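Interior Design Studies, Unit 5: How a Small Studio Works With Its Clients
Handout for the seminar group. Teacher: Regula Tanner

Please read this before the seminar and bring it with you. The case is the studio of Alvar Haugland, who opened his practice in Drunwood after many years as a builder of theater sets. He has a team of eight and takes mostly hotels and small restaurants.
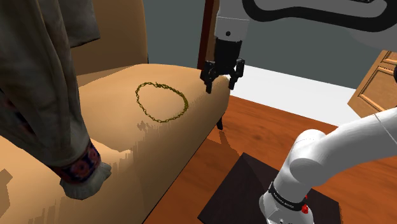
Drunwood, July

1. The first meeting

Haugland does not show any drawings at the first meeting. He asks the client to describe one usual day in the building, from opening until closing, and he writes down the verbs. For the Pliton hotel the list had "wait", "carry", "look for the key" and "wait" again. The lobby was planned from this list. Notice that the client had asked only for new colors.

2. The brief

The studio writes the brief itself and gives it back to the client for signature. It must fit on one page. A longer brief, in Haugland's opinion, is usually two briefs that do not agree with each other. Compare this with the method of the Grewal office from Unit 4, where the client writes the text and the designer comments on it in the margin. We will discuss which method gives more protection when the budget is cut.

3. Area and money

The Pliton hotel has a total floor area of 1,121 square meters. Of this, 464 square meters are open to guests. The studio was paid by area for the guest rooms and by the hour for the lobby. Mixed payment like this is common in small practices, but it makes some difficulty when a wall is moved from one part to the other. In the Pliton contract there was no rule for this case, and the discussion took over 90 days.

4. Local style

Many articles call Haugland's work "northern". He does not like this word. His materials for Pliton came from suppliers near the town, and he chose them for short delivery. The question for us is whether a style can come from a delivery schedule. Please read again the chapter on regional character in the course book before you answer.
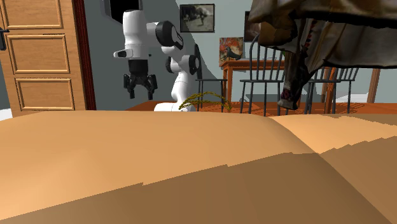
Fig. 2. Computer rendering with a white robotic arm behind a cushioned surface.

5. Work for the seminar

Choose a café or a waiting room that you know well. Spend one hour there and make a list of verbs, as in part 1. Then write a brief of one page for its owner. Do not propose any furniture yet.

Those who missed Unit 4 should take the Stusia restaurant as their place, as the plans are already in the course folder. Hand in the list together with the brief. Handwritten lists are accepted.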